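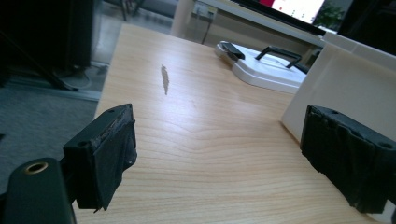 Light wood top with a gray mark on it, toward the back

Starkarari woodwork list
Subject: Re: Which oil for the long benches
Date: 3/8/19

> We have seven pine benches to do before the hall opens again in May.
> They were varnished years ago and most of it has worn off the seats,
> but the legs and undersides still have a thick coat. Do I have to
> strip the lot, or can I oil the seats and leave the rest? Also, is
> Grindero any good, or should I stay with plain linseed? I have half
> a can of linseed in the shed that has gone a bit thick.

You can leave the legs and undersides alone if the varnish is sound. Wash them with warm water and a drop of dish soap, let them dry overnight, and that is enough. The seats do need to go back to bare wood. Oil will not get through old varnish, and if you miss patches you get a shiny spot with a sticky edge around it that stays sticky for weeks.

I would use a card scraper first and paper second. Varnish clogs paper very fast. After scraping I go 80, 120, 150 and stop there. Finer than that and pine hardly takes any oil. Vacuum between grits and wipe along the grain with a damp cloth before the last one. The grain lifts a little and the last sanding takes it down.

Don't use the thick linseed on the seats. It may never cure properly. Keep it for tool handles if you want, or take it to the paint drop-off.

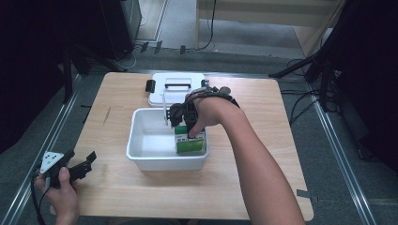 I did the tables at Skiltano with Grindero and would use it again. It goes on thin. Put it on with a rag, wait 20 minutes, then take off everything that has not soaked in. Most of the complaints I have seen about it come from people leaving it too wet. Two coats for a seat, three for a tabletop, with a full day between coats in a heated room. Longer in a shed.

Lay the rags flat outside to dry, or put them in a bucket of water with a lid. Do not ball them up and throw them in the trash. Oily rags can heat up and catch fire without any help.

As for where to buy, Baloyi has it in the 1,000 ml can for 33 dollars. One can should do your benches if they are the same size as ours, but I don't know how dry your wood is, and the first coat on old pine can disappear fast. They will take back an unopened can, so get two.

On gray marks, which somebody asked about last month: if it is iron and water in the wood, sanding usually won't reach the bottom of it. Try oxalic acid on a scrap first, wear gloves, rinse well, and let the piece dry fully before any oil goes near it. If it is only a scuff from shoes or metal, an eraser or a light rub with 150 will often do.

Wait 7 days after the last coat before anyone sits on the benches in good pants.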